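Galería: recogida de demostraciones, mesa de cocina

Proyecto Gullerel · Taller Bromska · 28 de mayo de 2026

Subo esto deprisa antes de que se me olvide qué es cada cosa. Resumen de la campaña de demos para el modelo de manipulación: 370 episodios grabados, 148 descartados en la primera revisión. Los demás van ya camino de Dokus para el etiquetado. Textos de Nnamdi Briggs, correcciones pendientes (perdón).

Cómo leer la galería

Cada entrada lleva el nombre de la disposición y una o dos líneas. Las disposiciones las decide Hélène Gauthier con una hoja de sorteo: qué objetos entran, dónde caen y con qué giro. El operador no elige. Si la hoja dice que la bandeja va torcida, va torcida.

Límite por episodio: 60 segundos. Si se pasa, se corta y se repite. Benedek Juhász quería más margen para las tareas con tazas, lo hablamos en diciembre y se quedó en lo mismo.

Instrucciones en lenguaje natural: tres frases distintas por tarea, escritas por personas diferentes. Simone Barbosa escribe muy corto ("taza al colgador"), Halima Obi casi un párrafo. Nos vienen bien las dos.

Fallos: se guardan aparte, con etiqueta. Agarres a medias, caídas, objetos empujados fuera de alcance. No borrar nada aunque parezca basura, por favor, que ya pasó una vez con la carpeta de Cullinane y hubo que regrabar una mañana entera.

Disposición "centro libre"

Objetos hacia los bordes del tapete y sitio de sobra en medio. En esta el sorteo dejó la bandeja de madera arriba a la izquierda, algo girada, y el colgador con dos tazas, una verde azulado oscuro y otra rosa palido. El horno a la derecha, los platos azul y amarillo en el escurridor. La tapa azul pequeña, sola abajo: pomo redondo, buen objeto para practicar agarres por arriba.
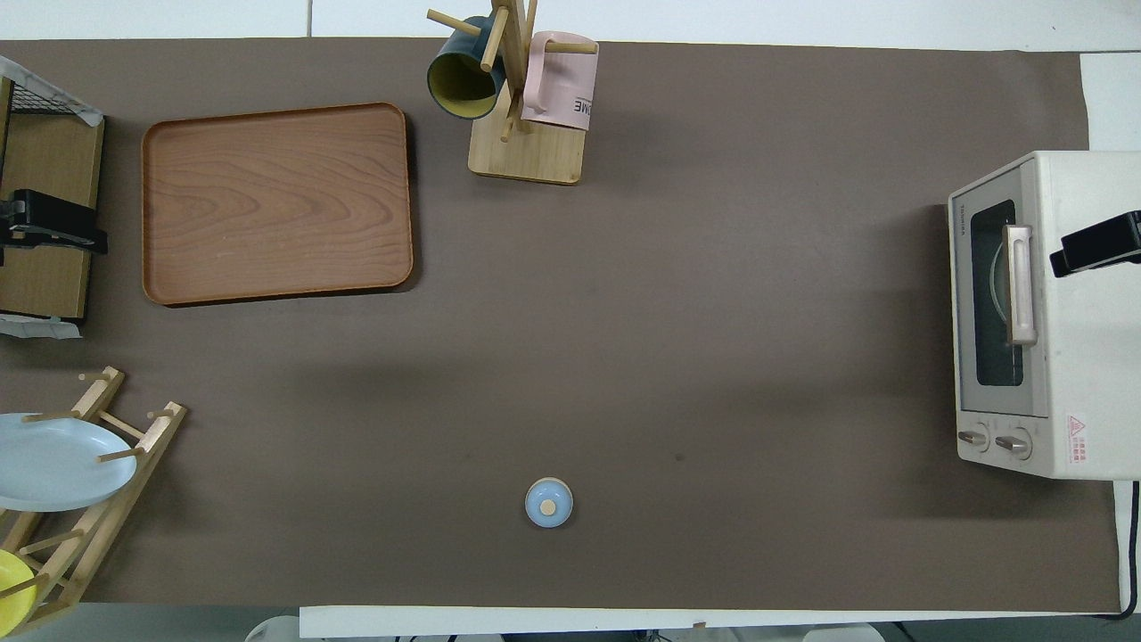 Lo que falta

Objetivo del trimestre: 3000 episodios. Vamos cortos. Falta tanda con otra luz y otra con el tapete cambiado, y revisar los nombres de carpeta, que hay dos versiones circulando. La semana que viene subo mas disposiciones. Dudas sobre el sorteo, a Hélène; sobre las etiqeutas, a Halima.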